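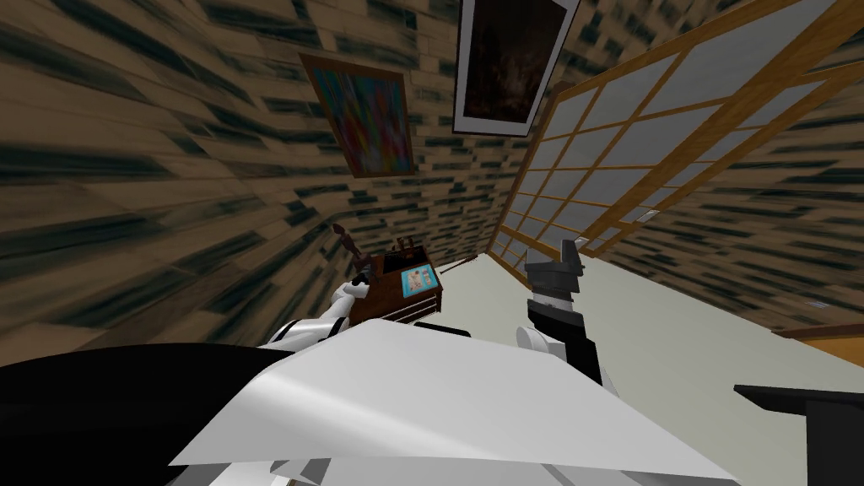 Wirar Household Timber Survey: Data Card

Version 2, released 26/04/2024
Maintained by the Vimbridge Building Records Office
Contact for corrections: Mpho Mabuza

Summary

The Wirar Household Timber Survey is a table of written records on interior wood paneling in private homes in the Wirar district. Each row describes one wall in one room. The records cover the species of wood as reported by the owner, the finish, the year of installation where known, and any repairs. The release contains text and numeric fields only.

Version 2 replaces the first release in full. Users who hold the earlier files should discard them, as the room codes have been reassigned and the two versions cannot be joined.

Contents of the release

walls.csv: one row per wall
rooms.csv: one row per room, linked to walls.csv by room_code
repairs.csv: one row per reported repair
codes.txt: the list of values permitted in each field
CHANGES.txt: differences from the previous version

How the records were gathered

Surveyors visited each home once and completed a paper form with the owner or tenant present. Visits were limited to 30 minutes. Forms were typed up at the Vimbridge office by Florin Gavrilă and Ximeng Tian, who worked separately and then compared their entries. Where the two entries differed, the paper form was taken as correct. If the form itself could not be read, the field was left blank and the flag entry_unclear was set to 1.

Moisture readings were made with a pin meter at three heights on each outside wall. Inside walls were not measured. Owners could decline the readings and still take part in the survey.
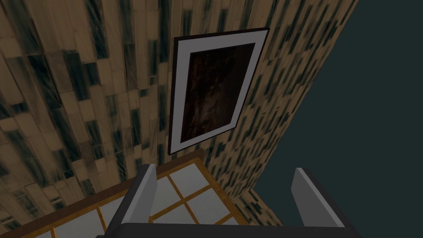
Finish is recorded under nine codes, listed in codes.txt. Code 9 means that the finish was not known to the owner and could not be judged by the surveyor. It should be treated as missing and left out of any average or ranking. Painted walls carry a separate code whether or not the wood beneath had an earlier finish.

Known limitations

The species field relies on what owners said. It was not checked by laboratory methods, and the terms "pine" and "fir" were used loosely in older households. Sânziana Anghel reviewed the field for the Tudose quarter and merged both terms into a single softwood value there. No such review has been carried out for Breltent, so species counts from the two quarters should not be compared.

Installation years ending in zero are more common than they should be. Analysts may wish to group years by decade.

Rented homes are underrepresented. Many tenants did not know when paneling had been fitted, and landlords were not contacted.

Privacy

Street addresses and names have been removed. Homes are identified by quarter only. Free-text remarks were read in full by Emanuel Bogdan, and passages that could identify a household were deleted and marked with the word REMOVED. Requests for the paper forms cannot be granted.

Permitted use

The data may be used for research, teaching and conservation planning. Users should name the survey and the version number in any published work. The data may not be used to set insurance rates or to assess the value of a single property.

Corrections

Errors should be reported in writing to the Vimbridge office, with the file name, the room code and the proposed change. Corrections accepted before the end of May will be included in the next minor release. Later reports will be held for version 3.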